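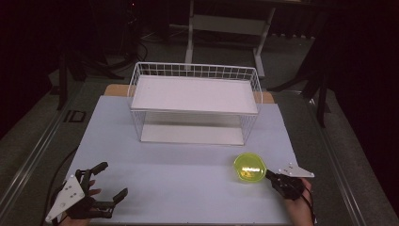

We've had the Villow handheld gripper kit for three months now, and a few people have asked whether it's worth the money. Notes below, in no special order. I paid for ours and Villow hasn't seen any of this. 1/15

What you get: two handheld grippers, two cables, a hub, a license for the recording software, and a hard case that is too big for a plane's overhead bin. We paid $2000 for the pair. The software license is for one machine only. 2/15

What we do with it: a person holds one gripper in each hand, does a small household task, and the motion gets recorded for training a two-arm policy. Our list is mostly containers and kitchen things. Bowls, lids, baskets, trays. 3/15

Setup took Po-yen and me most of an afternoon. The hardware part was quick. The slow part was the hub firmware, which has to be updated one gripper at a time and doesn't tell you when it's finished. Wait for the light to go steady, then wait another minute. 4/15

Calibration is better than I expected. You hold both grippers still, follow the prompts, and it takes 90 seconds. We do it at the start of every session and after every break. Skipping it after lunch cost us a batch in the second week. 5/15

Comfort is mixed. The body is fine in a medium hand. Fereshteh has small hands and had trouble closing the jaws all the way with the same finger over and over. Kheri has large hands and says his knuckles rub. There's one grip size and no spacer in the box. 6/15

The jaws do well on rims. Thin-walled bowls, lids, the edge of a tray, all good. Wire baskets are harder. The tips can slip between wires and you come away at an angle, and a beginner will drag the basket a little before letting go. After a day of practice most people stop doing that. 7/15

Translucent plastic is a problem for our vision side, though I can't blame the grippers for it. The motion data on those items looks as clean as the rest. If you use clear or tinted pieces, plan on lighting tests before you commit to a long run. 8/15

Cables. I would pay extra for a wireless version. The cable leaves the gripper near the wrist, and if you turn your hand over it pulls. We let a long loop hang to the side and that mostly fixed it. One connector got loose in week five and Villow replaced it. 9/15

Reliability so far: 241 recorded episodes in the last full batch, and 3 of them dropped because the left gripper lost sync. All of those came from the same hour, so I suspect the hub got warm. I moved it off the carpet and haven't seen it again. 10/15

Software: plain, which suits me. Start, stop, label, next. You can't rename a task once you've recorded under it, so we have a folder spelled "baskt" and will have it forever. Export is fast. The viewer is slow on anything over ten minutes. 11/15

Support: Wiebke Lammers on their help desk answered both of my tickets within a day and knew the product. The printed manual is out of date. Get the PDF from her — it has the right calibration steps. 12/15

We also looked at the Bidemel kit before buying. Softer jaws, nicer handle, and a yearly fee that goes up with the number of operators. With four people taking turns, that ruled it out for us. If you work alone it may come out cheaper. 13/15

Would I buy it again? Yes, for two-handed tabletop work with light objects. I wouldn't buy it for anything heavy, and I wouldn't buy it if your operators need to walk around. Ask for the longer cables when you order. They're free if you ask and extra if you come back later. 14/15

Mahsa Asadi asked about left-handed operators. Both units are the same shape, so it makes no difference which hand leads. You do have to tell the software which is which at calibration. Other questions, reply here and I'll get to them after the next batch. 15/15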